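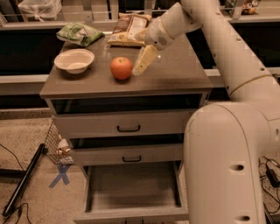 4. Tidying the nightstand (your first real chore)

Okay, you've got the Fultine arm bolted down and it knows where home is. Time to find out if it can pick up after you! Short answer: sort of. I wrote this section after a very long Sunday with mine, so please read the notes before you start yelling at it.

1. Pick a small piece of furniture with drawers. Mine has three, with curved metal pulls, and a flat top the arm can reach over.

2. Put a few everyday things on top. I like a bowl, an apple and a couple of snack bags (a mix of hard, round and crinkly is a good test).

3. Open the bottom drawer all the way and leave the others shut. You can let the arm do the opening later, in section 6, but don't start there.

4. Pick "Clear surface" from the Chores menu and set the speed to 40. It goes up to 200 and I have never once been glad I tried it.

5. Tell it what goes where, one item at a time. Start with the apple.

6. Press Go and keep a hand near the stop button.

Note: A bowl has a nice rim to grab, so you'd think it would be easy. Mine still took 14 tries before I was happy with the grip. Snack bags are worse! They squash and slide, and a bag hanging over the back edge can end up behind the furniture.

Note: Shiny tops can throw off the camera. If the arm keeps stopping short, dim the lamp and run step 5 again.

Caution: Keep power cords and loose cables away from the elbow. It swings out lower and wider than you expect.

Caution: Fingers out of the drawer while the arm is moving. Yours, the kids', everybody's.

So can it do your chores yet? My friend Magdalini Gkikas clears her whole nightstand in less time than mine needs to think about the apple, so I'd say no, not for speed. But if it gets through the list 2 times in a row without dropping anything, go on to section 5, where we try socks.

Fultine Home Arm Guide | Contact: Flondham help desk | Copyright Flondham | Back to top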